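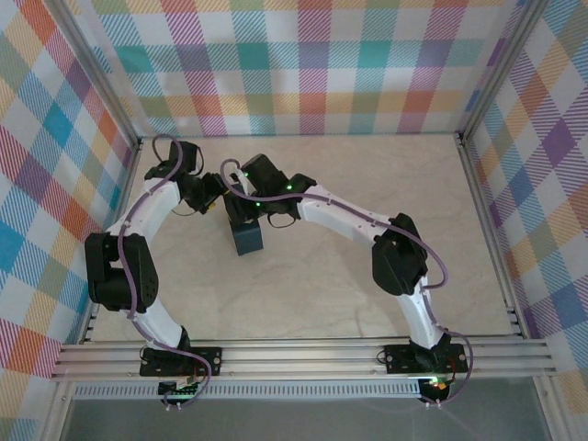
# Why Does an Arch Stay Up?

Put a flat stone across two other stones and you have made a doorway. It works well if the gap is small. If the gap is wide, the flat stone starts to have trouble. It bends a tiny bit in the middle, and the bottom of the stone gets stretched. Stone is very bad at being stretched, so it cracks.

Stone is very good at being squeezed. You can pile a huge weight on a block of granite and it will just sit there. An arch uses this. Every stone in an arch is pressed tightly by the stones on both sides of it.

## The parts of an arch

The stones in an arch are shaped like wedges, a bit like slices of pie with the tips cut off. Builders call them voussoirs (say "voo-SWARZ"). The one at the very top is the keystone. It is usually the last stone to go in.

The weight on top of the arch pushes down on the keystone. The keystone can't fall through, as it is wider at the top than at the bottom. It pushes sideways on its neighbors instead. They push on the next stones, and so on, all the way down to the ground.

## Building one

An arch can't hold itself up until it is finished. Builders first make a wooden frame in the shape of the curve and lay the stones over it, working up from both sides. The frame is called centering. When the keystone is in, the centering is lowered slowly and taken away.

The old bridge over the Jirnis at Haugen was built this way in 1681. It has a single arch, 75 feet across. In 1983 workers repaired the road on top, but they left the arch stones alone.

## What can go wrong?

The feet of an arch push outward as well as down. If nothing pushes back, the feet slide apart and the top drops. That is why bridges have heavy blocks at each end, called abutments. Big old churches have thick walls or props on the outside for the same reason - the props are called buttresses.

## Try it with a friend

1. Stand facing your friend, a big step apart.
2. Both hold your hands up and put your palms together.
3. Lean in slowly, keeping your backs straight.

You are now an arch. Feel the push in your hands and in your feet. Do this in shoes that grip, on a floor that isn't slippery. If your feet begin to slide, ask two more people to put their shoes against your heels. They are the abutments.

*Written by Embla Skjelbred*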